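29/03/2026
By Ubaldo Santoro

I've had the same argument at Cleltow three times since October, and I'm losing it, so I may as well have it in public. It's about cables. Well, it's about our house rules for bench arms, but it always ends up at cables.

We have a rulebook, inherited from the old Huet lab, and it runs to 143 pages. I've read all of it (twice, pity me). It's very good on guarding, stop buttons and who signs what. On what a small pair of arms should have within reach while they're working, it gives you one paragraph, and that paragraph says "keep area tidy". Tidy! My kitchen is tidy if you ask me and a disgrace if you ask my sister.

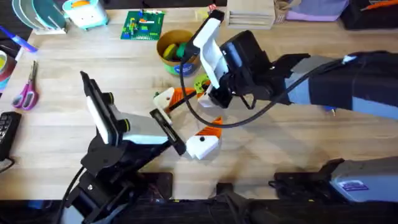
My own rule would be short enough to stick on the wall: anything the arms can reach has to be part of the job or fixed down. I'd put loose cable in there too, and that's where people start sighing at me. Look at the loop hanging off the right-hand wrist, swinging wide past the printed piece and back up to the forearm. It needs some slack, of course it does — a wrist has to turn. But how much? Our book doesn't say, so everyone picks their own. And I'd want the scissors over on the left in a drawer before anybody switched anything on.

The usual answer is that small arms can't do much harm. Fair enough, mostly. Zuvness logged 853 sessions on theirs last year and had six stoppages, and I'd call that a decent record. But all six were snags, every single one, and a clip costs pennies.

So that's my pitch for the next edition: a slack limit, a reach line drawn on the table, and sharp things put away. Brillow already draws the line in tape and they seem happy enough.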